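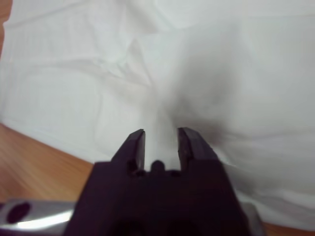
Starero Ita two-arm set, reviewed by the Drustcombe robotics club

Our club has had the Ita set since August and I've been promising a proper write-up ever since, so apologies to everyone who asked at the open evening. The short version is that I love it. The longer version has a few grumbles about cables.

We are five sixth-formers and me, and we meet after school until the building shuts at 6. Last year we built line followers, which were fun for a term and then a bit samey. This year the group wanted something with arms, and they picked the hardest job they could think of: folding a T-shirt. I said yes before I'd thought it through!

Cloth is a wonderful thing to teach with. A block stays the shape you left it. A shirt lands differently each time, and a program that worked beautifully before tea falls to bits after it. The students worked out within one session that they couldn't just record a set of positions and play them back, and the argument that followed (do you look for the corners first, or the collar?) was the best one we've had all year. 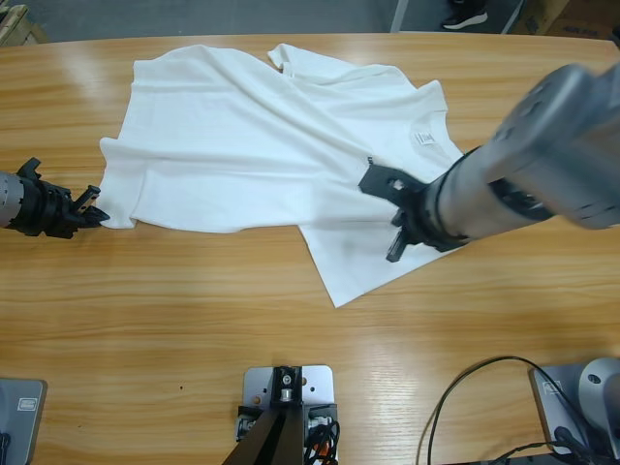 A crumpled start, with the right gripper down by the collar tag.

Setting up took us two evenings. The arms go at either end of the near edge of the table, facing each other across the work, and lining up their two ideas of where the table is was the slowest part. The printed guide is clear on the bolting down and rather thin on this. Guðlaug Dalsgaard, who runs our coding side, ended up writing her own one-page version and it now lives in the lid of the box.

The grippers are the star for me. Two plain fingers, squared off at the ends, and they get hold of thin cotton far better than I'd hoped. The trick is coming in low and close to the table so there's a bit of fabric to pinch. Go in too high and you close on air; go in too hard and the arm stops itself with a sulky little click.

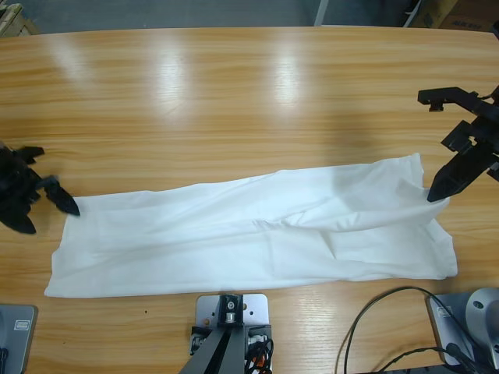
Photo: Tove Þrastardóttir

Software next. You can drive everything from the blocks editor or from Python, and we switched over by half-term. Every attempt gets logged, so we now have over 3000 saved moves to dig through, and the students have become surprisingly keen on spreadsheets. We use the Badawi worksheets alongside, mostly for the chapter on planning a move for both arms together. Do that chapter early. We left it late and had two arms each politely pulling the same shirt in opposite directions.

Our best results come from folding lengthwise into a long strip first and worrying about everything else later. The strip is usually decent. The ends are another matter, and the sleeves have a habit of creeping out.

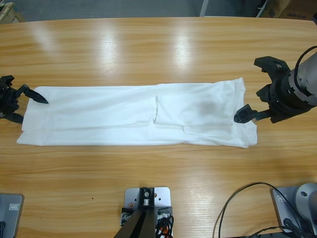
Folded into a long strip, corners still to sort out at the right-hand end.

Things I'd change: longer cables, please, or at least some clips. Ours loop across the table and we keep having to plan round them. A glossy tabletop is a nuisance too, with the overhead lights shining back off it, and a white shirt doesn't help the camera much. I'd try a coloured one if you're starting out. And spare fingertips ought to come in the box.

None of that has put anyone off. They're already asking about trousers, and I've had to start bringing in my own laundry.

Ease of setting up: 3 out of 5
Overall: 4 out of 5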